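The Quiet Trouble With Slotted Rail

Why aluminum profile took over the small workshop, and where it lets its owners down 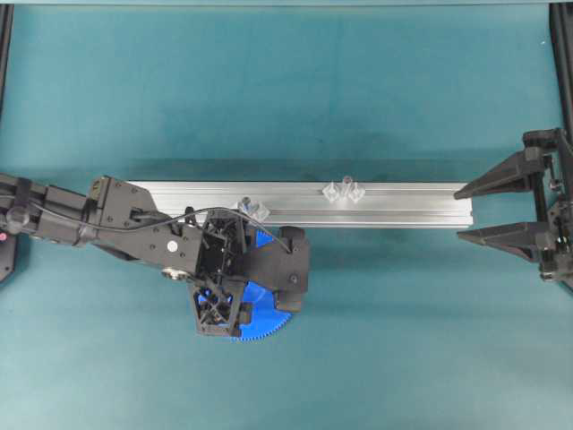
9 min read

Slotted aluminum rail is sold by the length, and most buyers order it by outside size. The slot deserves more attention. Two profiles with the same outer dimensions can have slots of different width and lip thickness, and a nut cut for one may turn freely in the other without locking. Shops that buy from several suppliers tend to learn this after the second delivery.

Anil Varma ran into it at Drevadix, a small firm that builds benches and machine guards. The company had used one profile for years, then filled a gap in stock with rail from Fullau. The new pieces matched on the calipers. The nuts went in, the bolts came up to torque, and the frames passed inspection in November. By spring, 14 of them had been returned with loose corners.

"The lip was thinner," Varma says. "The nut was bearing on less metal than the drawing assumed, and the lip bent outward. Once it bends, tightening the bolt makes it worse."

The rail is made by pushing a heated billet through a steel die. The profile comes out long and soft, is stretched to straighten it, and is then aged in an oven to bring up its strength. Each step leaves its own error. A worn die gives a wider slot. Uneven cooling gives twist, which no amount of clamping will fully remove from a finished frame.

Twist is measured by laying the rail on a flat plate and sliding a feeler gauge under the corners. Chaiwat Nakpan, who inspects incoming stock at Shimada, checks 3 lengths from every bundle and rejects the bundle if one fails. He does the work on Tuesday, before the saw is started, so that a bad batch can go back on the same truck.

Cutting is the next source of trouble. A saw blade that is slightly out of square produces an end face that looks correct and pulls the joint over when bolted. On a short rail the effect is small. On an upright it grows with height, and the top of the frame ends up visibly off.

Drevadix now stamps the supplier code on both ends of each rail and keeps its nuts in separate bins. Varma has also rewritten the purchase order, which lists slot width and lip thickness ahead of outside size.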